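Two Arms and a Box of Markers
Notes and pictures from the Kescombe demonstration bench
Posted Tuesday, April 8, 2025 by Khoa Mai

Kescombe asked me to write up our recording sessions for the gallery, and I said yes on the condition that I could write what I think. Most pages like this one show an arm holding something colorful and tell you the machine is learning. The arm on our bench is driven by a person, every second of it. The learning happens later, on a computer in another room, and some of it doesn't happen at all.

The job we picked is putting markers into a clear box. It was chosen last November over my objection. I wanted something dull with one right answer, like a peg in a hole. Markers roll, and caps come in colors, so before the first session we had to argue over whether color should matter. It doesn't, according to the task sheet. I suspect the model will decide otherwise, given that every operator I've watched has a habit of going for the bright ones first.

The plan calls for 100 demonstrations per operator. I have 79 of mine on disk and I would keep 50 without a second look. The rest have problems: a long pause while I thought about which way to turn the wrist, a marker nudged against the wall of the box until it dropped in, a grip so far down the barrel that I'd be ashamed to see a machine copy it. The Brastent people, who train the model, say variety is good for it. That may be true. It is also what you'd say if you needed the numbers.

My other complaint is about labels. Each recording gets one sentence, typed afterward, and the sentence is nearly always "put the marker in the box." Nothing in it says that the first try missed. If you read down our list of 79 sentences you'd think I was very good at this.

People ask about the mess. The original rule was a cleared bench and a fixed layout, and the first model trained that way (we called it Mabuza, after the folder it lived in) did well until someone moved the box a hand's width. Then it reached for where the box used to be. So now we leave things on the table and shift them when we remember to. I think this helps. I also think we've mostly taught it our own clutter, and that a different building's clutter will stump it just the same. Zitdale was supposed to test that on their bench and has not sent anything back yet.

For those who like the numbers, the last round of tests gave 41 good placements out of 100 tries. The slide that went out called it "strong early results." I'd call it a machine that misses more than it hits, on a task a small child would finish and then get bored with.

The picture comes from the wrist camera, one of the views the model is given. It's worth looking at for what the camera gets and what it has to guess at. The box is clear plastic, and clear plastic is hard on cameras – it takes on glare, and the edge you need to clear is the part you see least well.

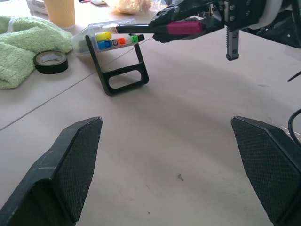 Marker with the magenta cap, its far tip just above the box. Green towel and tape left out on the table, plus one tiny screw between the near fingers.

On the two grippers: each has its own operator controls, and the same person runs both. That takes practice, and early recordings show it. I've asked for the first day's worth from each new operator to be thrown out. So far the answer is that they will be "weighted," and I haven't been told by how much.

We have 21 of my demonstrations left to record. I'll put up more pictures when those are in, along with the next test score, whichever way it goes. If you work on something similar and have found a decent way to label a missed first try, please write to me through the Kescombe contact page.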